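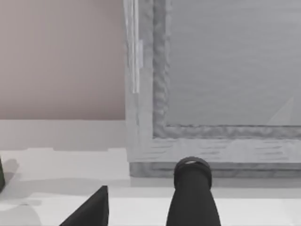
Vista simulada desde la pinza, frente al panel gris del fondo de la encimera.

Cómo preparar y revisar una escena de cocina simulada antes de grabar episodios

Guía de buenas prácticas para el banco de tareas Cedthorpe

Esta guía recoge las reglas que seguimos para montar, comprobar y archivar escenas de encimera en simulación. Está pensada para quien ya tiene instalado Drurkine y ha completado el tutorial de carga de robots. No explica cómo entrenar una política ni cómo ajustar el controlador del brazo.

Las reglas nacieron de una revisión que hizo Yaneth Muñoz sobre un lote antiguo de 80 episodios. De ellos, 69 se podían reproducir sin cambios; el resto fallaba por motivos que se habrían detectado con una comprobación previa: objetos que empezaban hundidos en la encimera, nombres repetidos, semillas sin guardar. Casi todo lo que sigue sale de aquella lista.

Antes de empezar

Necesitas lo siguiente:

— Una copia limpia de la escena base, sin objetos sueltos.
— El catálogo de objetos Prustell, en la misma versión que use el resto del equipo.
— El fichero de límites del robot.
— Permiso de escritura en la carpeta de episodios.

Si trabajas con una versión distinta del catálogo, anótalo en la ficha antes de abrir nada. Las mallas de colisión cambian entre versiones aunque el aspecto del objeto siga igual, y un agarre que funciona en una puede fallar en la otra.

Paso 1. Fija unidades y ejes

Trabajamos en metros, kilogramos y radianes. El eje Z apunta hacia arriba y el origen está en la base del robot. No uses el centro de la encimera como origen, aunque resulte más cómodo para colocar cosas.

Comprueba la escala importando un solo objeto del catálogo y midiendo su altura con la herramienta de regla. Si el valor no coincide con el de la ficha del objeto, revisa la conversión de unidades del importador. No corrijas la escala a mano en la escena: el cambio se queda en tu copia y el siguiente que la abra no sabrá de dónde viene.

Paso 2. Separa lo fijo de lo móvil

Todo lo que esté en la escena pertenece a uno de estos grupos:

Fijo. Paredes, encimera, muebles y electrodomésticos que no forman parte de la tarea. Llevan cuerpo estático y no se mueven aunque la pinza los golpee.

Articulado. Puertas, cajones y mandos. Llevan junta definida, con tope inferior y superior. Una puerta sin topes puede dar la vuelta entera y atravesar su propio marco.

Móvil. Los objetos que el robot puede coger, empujar o volcar. Llevan masa, fricción y malla de colisión propia.

Si un electrodoméstico tiene puerta pero la tarea no la usa, márcalo como fijo y escribe en la ficha «puerta bloqueada». Hay que dejarlo por escrito. En el lote antiguo había escenas en las que el mismo mueble estaba bloqueado en unos episodios y libre en otros, y no había forma de saberlo sin abrirlos uno por uno.

Paso 3. Coloca los objetos

La posición inicial de cada objeto móvil debe salir de una semilla guardada, nunca de arrastrar con el ratón. Puedes arrastrar para probar una idea, pero después hay que pasar esa disposición a rangos de posición y giro en el fichero de tarea.

Reglas de colocación:

Cada objeto arranca sin contacto con ningún otro, salvo que la tarea sea de apilado o de extracción.

Deja hueco para que la pinza abierta pueda bajar por al menos dos lados del objeto de destino. Mide con la malla de colisión visible, porque la malla visual engaña en los cuellos de botella y en los bordes redondeados.

Los objetos altos y estrechos no se ponen entre la base del robot y el objeto de destino, a menos que el obstáculo sea parte de la prueba. En ese caso, la ficha lo dice.

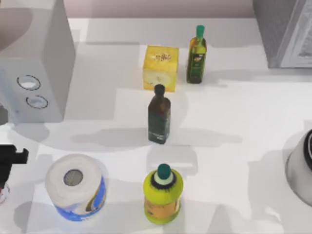
Los distractores se tratan igual que el objeto de destino: tienen nombre, masa, fricción y semilla. Una botella de aceite o un rollo de papel de cocina que «solo está de adorno» también puede caerse, rodar y acabar debajo de la muñeca del brazo. Si no quieres que eso ocurra, declara el objeto como fijo y asume que el robot chocará contra algo que no cede.

Conviene mezclar formas. Una caja, una botella con hombros redondeados y un envase bajo obligan a orientar la pinza de maneras distintas, y eso da más información que repetir el mismo envase con otra etiqueta. Evita, en cambio, dos objetos del mismo color y tamaño parecido cuando la instrucción los distinga solo por el contenido. Las etiquetas del catálogo suelen ser ilegibles a la resolución de grabación, así que «coge la salsa de soja» no es una instrucción válida si hay dos botellas oscuras. Escribe «coge la botella marrón» o retira una de ellas.

Paso 4. Deja asentar la física

Después de colocar los objetos, ejecuta la simulación con el brazo quieto hasta que las velocidades caigan por debajo del umbral del fichero de tarea. En nuestra configuración son 57 pasos. El episodio empieza a contar después.

Durante ese tramo revisa:

— Que ningún objeto salte al arrancar. Un salto indica interpenetración.
— Que los envases altos sigan de pie.
— Que los objetos cilíndricos tumbados no rueden sin parar. Suele ser falta de fricción de rodadura.
— Que el brazo no caiga ni vibre bajo su propio peso.

Si algo se mueve, no subas el umbral para que la comprobación pase. Corrige la altura inicial o la malla y vuelve a lanzar desde la misma semilla.

Paso 5. Cámaras y luz

Usamos una cámara general y otra en la muñeca. La general tiene que abarcar la zona de trabajo completa. La de la muñeca debe mostrar las puntas de los dedos con la pinza abierta y cerrada; si solo aparecen con la pinza abierta, corrige el ángulo de montaje.

Es normal que en algunos momentos la cámara de muñeca vea poco más que la pared o el frente de un mueble. Esos fotogramas se conservan. No se recortan ni se sustituyen, porque una política que solo ha visto vistas limpias se comporta mal cuando el brazo pasa por una posición poco informativa.

Con la luz, la regla es corta: las sombras se quedan activadas. Hay quien las quita para acelerar el render, y el resultado es un conjunto de datos que no se puede mezclar con los demás. Las sombras del propio brazo sobre la encimera también se mantienen. Lo que sí puedes variar es la intensidad y la dirección, dentro de los rangos del fichero y con semilla guardada.

En superficies blancas comprueba que no haya zonas quemadas. Si el borde entre la encimera y un envase claro desaparece, baja la intensidad antes de tocar los materiales.

Paso 6. Límites del robot

Carga siempre el fichero de límites, también en simulación. Velocidad, par y espacio de trabajo deben ser los del brazo físico al que se destina la política. Un episodio grabado sin límites se marca como no transferible y va a otra carpeta.

La fuerza de contacto se registra en todos los episodios. Si la pinza golpea un cuerpo fijo por encima del valor máximo, el episodio se detiene y se archiva como fallo, aunque la tarea se hubiera completado un instante después. Sobre este punto hubo discusión. So-yul Joo defendía dejar que el episodio siguiera y añadir solo una marca, y su argumento era razonable: se pierden datos útiles. Al final pesó más que en el banco físico ese mismo golpe activa la parada, y queríamos que ambos registros significaran lo mismo.

Paso 7. Graba una tanda de prueba

Graba 8 episodios antes de lanzar la serie completa. Reprodúcelos desde el registro, sin el controlador, y compara la posición final de cada objeto móvil con la guardada. Si alguna difiere más de lo que permite la tolerancia, la escena no está lista.

Mira también los vídeos enteros, a velocidad normal. Los números no avisan de una textura que no ha cargado ni de un objeto fuera del campo de la cámara general.

Paso 8. Rellena la ficha

La ficha acompaña a la escena y usa la plantilla Nghiêm. Campos obligatorios:

Nombre de la escena y autor
Versión del simulador y del catálogo
Lista de objetos, con su grupo (fijo, articulado o móvil)
Semillas de posición, luz y cámara
Límites cargados
Puertas o cajones bloqueados
Instrucción de la tarea, tal como se entrega a la política
Criterio de éxito
Incidencias

El criterio de éxito se escribe de forma que el simulador pueda evaluarlo: posición, orientación, contacto, tiempo. «La botella queda bien puesta» se devuelve al autor. «La botella está de pie dentro de la zona de destino, sin contacto con la pinza» se acepta.

En incidencias se anota cualquier episodio descartado y el motivo. Los fallos no se borran. Se guardan con el mismo detalle que los éxitos y con el mismo esquema de nombres.

Problemas frecuentes

La pinza atraviesa un objeto al cerrarse. Reduce el paso de simulación y comprueba que los dedos tengan malla de colisión, y no solo visual.

El objeto resbala siempre, con cualquier agarre. Mira la fricción de los dos cuerpos. El simulador combina ambos valores, y un dedo con fricción cero anula lo que pongas en el envase.

La reproducción se desvía a partir de cierto momento. Casi siempre es una semilla sin guardar, por lo general la de la luz o la de la cámara, que en algunas configuraciones comparte generador con la física. Usa generadores separados.

Una caja ligera vibra sobre la encimera. Sube la masa hasta el valor del catálogo; alguien la habrá bajado para facilitar el agarre.

Revisión y cambios

Toda escena nueva la revisa una persona distinta de quien la montó. La revisión consiste en abrirla desde cero en otra máquina, repetir los pasos 4 y 7 y firmar la ficha. Las escenas entregadas antes del viernes a mediodía entran en la tanda de la semana siguiente.

Si modificas una escena ya aprobada, aunque solo muevas un distractor, cambia el número de versión y vuelve a pasar la revisión. Los episodios grabados con la versión anterior siguen siendo válidos y conservan su ficha original.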